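**Illside calls for a halt to "ready for work" labels on two-arm robot cells until test rules are agreed**

*Testing group says current practice lets sellers grade their own homework*

SEPTEMBER. Illside, an independent testing group for workplace automation, today published a draft code of practice for two-arm robot cells and asked suppliers to stop using the phrase "ready for work" in sales material until there is a shared way of checking it.

The draft, titled the Jeltness Rules after the town where it was written, covers small enclosed cells in which two arms handle everyday goods: bags, boxes, fruit, packaging. Sales of such cells are growing. The evidence behind the claims made for them, Illside says, is thin.

"We read 173 product sheets and most of them gave a success rate," said Danai Kontogiannis, who led the drafting. "Very few said what counted as a success. If the arm picks up the bag and the fruit rolls out, is that a pass? In several cases the supplier couldn't tell us."

Illside reviewed 239 published trials for the draft. Only 20 of them stated how often a person reached in to reset the objects between attempts. Kontogiannis said she would treat any figure without that number as advertising.
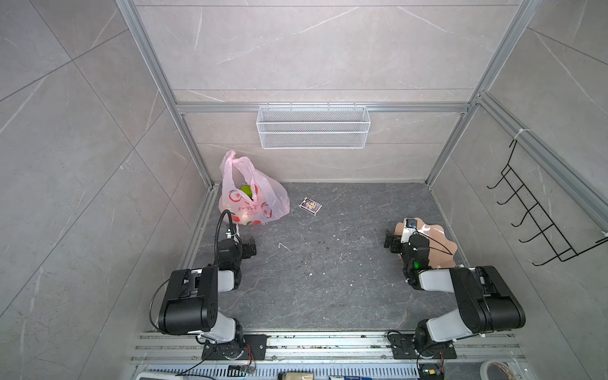
Soft and see-through items get a section of their own. Thin plastic bags change shape every time they are touched, and a trial that uses the same bag in the same spot says little about the next bag. Under the draft, a supplier who wants to claim that a cell handles bagged goods would have to run 1000 attempts with the starting position changed each time, and publish the failures along with the passes.

The draft also sets out housekeeping rules, which Illside expects to be the least popular part:

- The floor of the cell is to be cleared of scraps before a scored run, or the scraps recorded as part of the test.
- Cables running to the wrist must be checked through the full reach of the arm.
- Temporary fixings, including cable ties, are to be listed in the test record.
- Loose parts and electronics stored next to the base are to be moved or covered.
- Any change to a wrist camera or its mount starts the count again from zero.

Ye-seo Ha, who reviewed the draft from the user side, said buyers should keep their expectations low even if it is adopted. "A code of practice is a piece of paper. I've seen good ones ignored for years," she said. "What I like in this one is that the raw video has to be kept and handed over on request. That gives the customer something to argue with."

Ha also questioned the section on shared work between arms, where the draft asks for each arm to be scored separately as well as together. In her view the separate scores may be misused by suppliers whose combined results are poor, and she has asked for them to be moved to an appendix. Illside has left the point open.

The group has not endorsed any cell on the market and says it has no plans to sell a certificate. It was asked by two suppliers whether early support for the draft would earn them a mention in this release. It declined.

A trial of the rules will begin at Bisum, Illside's test hall, using cells bought at list price. Results will be published whether or not they support the rules as written. If testers find that a requirement costs a lot of time and catches nothing, it will be dropped.

Comments on the draft are open to suppliers, buyers and people who work beside the machines. Comments that contain only a marketing statement will be logged and not answered.

**About Illside**

Illside tests automation equipment for buyers and publishes its methods. It takes no money from equipment makers.

**Press contact:** Danai Kontogiannis, Illside, Jeltness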